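Zwischenbericht zum Projekt Stakumside
An: Jolanta Głowacki, Förderstelle Farngate
Von: Haziq Manurung, Werkstatt Starkix
Sonntag, 3. September 2023

Sehr geehrte Frau Głowacki,

mit diesem Bericht möchte ich Sie informieren, wie weit wir mit der Sortierung der Elektronikteile gekommen sind und wofür wir die Mittel bis jetzt verwendet haben. Im letzten Gespräch haben Sie gefragt, warum die Zahl der fertigen Sätze im Frühling so niedrig war. Ich versuche, auch diese Frage zu beantworten.

Ausgangslage

Im Februar haben wir von der Firma Cieślak den Restbestand aus der Auflösung ihres Lagers übernommen. Es sind Teile für kleine Motorsteuerungen: runde Platinen, Kabelbäume in verschiedenen Längen, Steckverbinder mit kurzen Leitungen und einzelne Kleinteile. Die Lieferung war leider nicht nach Typen getrennt. In vielen Kartons lagen Platinen und Kabel durcheinander, und die Etiketten stimmten nur zum Teil mit dem Inhalt überein. Wir haben deshalb in den ersten Wochen fast keine Sätze zusammengestellt und zuerst eine eigene Teileliste geschrieben. Das war im Antrag so nicht vorgesehen, und ich hätte Ihnen diese Änderung früher mitteilen müssen.

Stand der Arbeiten

Die Teileliste ist jetzt abgeschlossen und umfasst 11 Typen. Für jeden Typ gibt es ein Blatt mit Foto, Bezeichnung und einer kurzen Beschreibung der Fehler, auf die man beim Prüfen achten muss. Bei den Platinen sind das vor allem verbogene Kondensatoren und Kratzer auf den Leiterbahnen, bei den Kabelbäumen gequetschte Stellen direkt hinter dem Stecker.

Fertig zusammengestellt und geprüft sind bis heute 700 Sätze. Davon sind die meisten seit Juni entstanden, also nach der Umstellung der Arbeitsplätze. Ein Satz besteht aus einer Platine und den dazu passenden Kabeln und Verbindern. Teile, bei denen wir unsicher sind, kommen in eine eigene Kiste und werden einmal pro Woche gemeinsam angeschaut. Diese Regel hat sich bewährt - früher wurde zu viel am Tisch diskutiert, und die Arbeit blieb in dieser Zeit liegen.

Verwendung der Mittel

Von der bewilligten Summe haben wir 3.300 Euro ausgegeben. Der größte Teil davon ging in die Arbeitstische und in die Behälter, der Rest in ein Prüfgerät für die Kabel und in Verpackung. Die Belege liegen diesem Bericht in Kopie bei. Für das Prüfgerät haben wir drei Angebote eingeholt und das mittlere genommen, denn beim günstigsten war die Lieferzeit zu lang.

Arbeitsplatz und Ablauf

Die Arbeitsplätze sind nun alle nach demselben Muster eingerichtet. Auf dem weißen Tisch stehen vier gelbe Kunststoffkisten, zwei links und zwei rechts, und in der Mitte ist eine Schale aus Edelstahl. Die Kisten sind für die sortierten Teile, in der Schale wird gesammelt, was zusammengehört. In die Schale legen wir ein weißes Blatt. Auf dem blanken Metall waren die kleinen silbernen Verbinder schlecht zu erkennen, und es gab immer wieder Sätze, in denen einer fehlte.
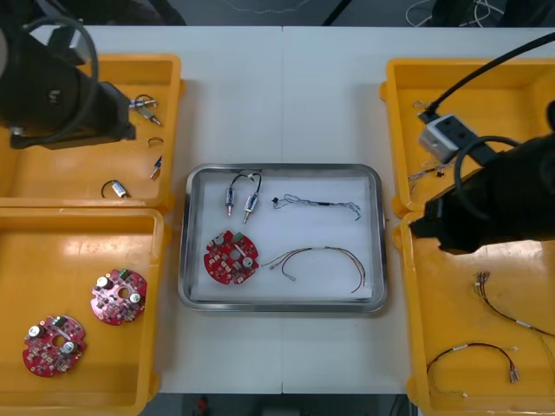 Die runden roten Platinen bekommen eine eigene Kiste, damit sie nicht an den Kabeln hängen bleiben. Wir legen sie flach und nur in kleiner Menge hinein. Die langen Kabelbäume machen uns noch etwas Mühe. Sie springen gern aus der gewünschten Lage zurück, und manchmal ziehen sie ein anderes Teil mit. Wir überlegen, ob wir sie vor dem Einlegen mit einem Papierband zusammenhalten. Das kostet wenig, braucht aber einen Handgriff mehr für jeden Satz.

Offene Punkte

Bei einem Typ der Steckverbinder fehlt uns Material. Cieślak hat zugesagt, noch einmal im alten Lager zu suchen, eine Antwort haben wir bis jetzt nicht bekommen. Sollte dort nichts mehr vorhanden sein, müssten wir diese Teile nachkaufen. Ich würde Ihnen in diesem Fall vorher einen Kostenvorschlag schicken und um Ihre Zustimmung bitten.

Außerdem bitten wir um eine Entscheidung, ob die beschädigten Platinen bei uns bleiben dürfen. Wir könnten sie für Lötübungen verwenden. Im Vertrag steht nur, dass Ausschuss zu entsorgen ist - vielleicht war damit unser Fall nicht gemeint.

Den nächsten Bericht schicke ich Ihnen nach dem Abschluss der Kabelprüfung. Wenn Sie vorher die Werkstatt besuchen möchten, genügt eine kurze Nachricht an mich.

Mit freundlichen Grüßen
Haziq Manurung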